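Desktop Hardware Basics
Handout 3: Inside the Tower
Instructor: Nesma Ramadan

Welcome back! Last time we stayed on the outside of the machine and worked through the ports. This week the side panel comes off, and I have been looking forward to it since the course began. A desktop tower is one of the friendliest pieces of electronics you can open. Almost everything in it has one job, most of it comes out with your fingers or a single screwdriver, and once you have learned your way around one you can find your way around most of the others.

Bring this handout to the bench. The margins are wide on purpose, so draw in them.

Before you open anything

Shut the computer down, switch off the supply at the back if it has a switch, and pull the power cord out. Then press the front power button and hold it for a few seconds. Unplug everything else too: monitor, keyboard, network. Lay the tower on its side with the removable panel facing up. Clip your wrist strap to bare metal on the case (paint doesn't count) and keep it on.

Put your screws in the dish. If you use your pocket you will find them in the laundry, and I speak from experience.

Getting your bearings

When the panel is off, don't reach in yet. Spend a minute just looking. People always want to start pulling, and I understand the urge, but the looking is where you learn the most. Find the back of the case first, where the ports are. Then find the biggest metal box, then the biggest circuit board. With those three you can work out the rest. 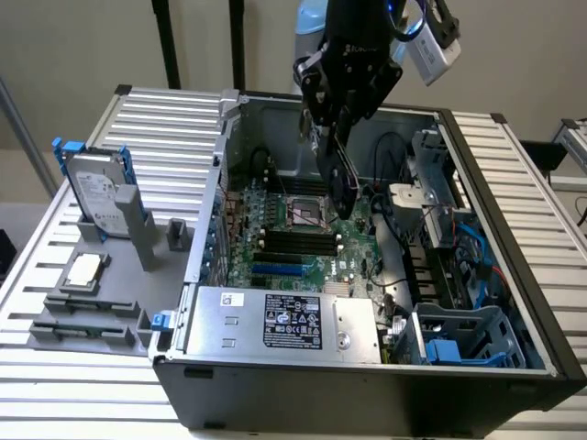 The motherboard is the large flat circuit board that everything else plugs into. Data passes across it between the processor, the memory and the drives, and power is handed out through it. I like to think of it as a town map. There is a busy downtown (the processor and memory), some main roads, and a set of exits along one edge where the outside world connects.

The CPU socket is the square metal frame with a lever along one side. The lever holds the processor in place. You lift it, the frame loosens, and the processor can be lifted straight up. No force, ever! On many sockets the contacts are fine enough that a brush from a sleeve will bend them, so an open socket is a hands-off area until I come by.

A processor that is working makes a lot of heat, and a heatsink carries it away. The fins are there to give the air more metal to touch. Between the processor and the heatsink goes a thin layer of thermal paste, which we cover in Handout 4. We'll be using the small Sunlow tubes, and one tube is plenty for a pair of students.

Memory

Memory modules, or DIMMs, are the long thin cards that stand up in the slots near the processor. There is a latch at each end of the slot. Press both latches outward and the module rises by itself, which is a very satisfying little moment. To put one back, line up the notch in the module with the bump in the slot, then push down evenly until the latches swing in and click. If the notch doesn't line up, turn the module around. If it still doesn't line up, you are holding the wrong type of memory, so stop and ask.

Hold modules by the edges. The gold contacts pick up grease from your skin.

Expansion slots

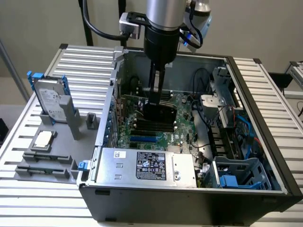

Expansion slots let you add things the board didn't come with: a graphics card, a sound card, extra network ports. Each card lines up with an opening at the back of the case, so its connectors stick out where you can get at them. Those openings are closed off with metal covers when no card is fitted. Slots are often color coded to help you tell them apart, and on the Dell board we have a blue one and a black one under the memory, just left of the printed logo. Color is a hint from the manufacturer and differs between brands, so always check the length of the slot and the position of its notch before you commit to a card.

Look out for blue plastic in general on this tower. The tabs at the slot covers are blue and so are the handles on the drive tray. Plenty of makers pick one bright color for the parts you are meant to touch, and once you start noticing it you will see it in printers and copiers too.

Power supply

The power supply is the big metal box. It takes power from the wall and turns it into the lower voltages the parts need. Read the label, write down what you can, and leave the box closed. I mean this one seriously. There are capacitors inside that can hold a charge long after the cord is out, and there is nothing in there for us to fix. If a supply is bad, we replace the whole thing.

Drive cage

Drives live in a metal cage, usually toward the front of the tower. Some are held by screws and some sit in trays that slide out. A hard drive has two connections, one for data and one for power. Disconnect both before you slide anything, and pull on the plug and never on the wire.

Bench exercise (work in pairs)

Part one is a sketch. Draw the inside of the case from above and label the motherboard, CPU socket, memory slots, expansion slots, power supply, drive cage and rear ports. Neatness is optional. Allow 8 minutes.

Part two is the label. Copy the model number and the total wattage from your power supply into your notebook. You will want both when we get to upgrades.

Part three is memory. Remove one module, read its sticker, put it back. Swap so both partners do it. Have me look before the panel goes on.

Words to know for next time: chassis, DIMM, heatsink, latch, form factor, standoff. Standoffs are the little metal posts under the motherboard, and you'll have to go hunting for them.

Reading: Sivakumar, pages 28 to 33. The cutaway drawing on the last page is wonderful, so do spend some time on it. If you missed the session on static, the short section on page 113 will catch you up.

Spare wrist straps are in the Bosico bin by the door. Return them with the clip attached, please.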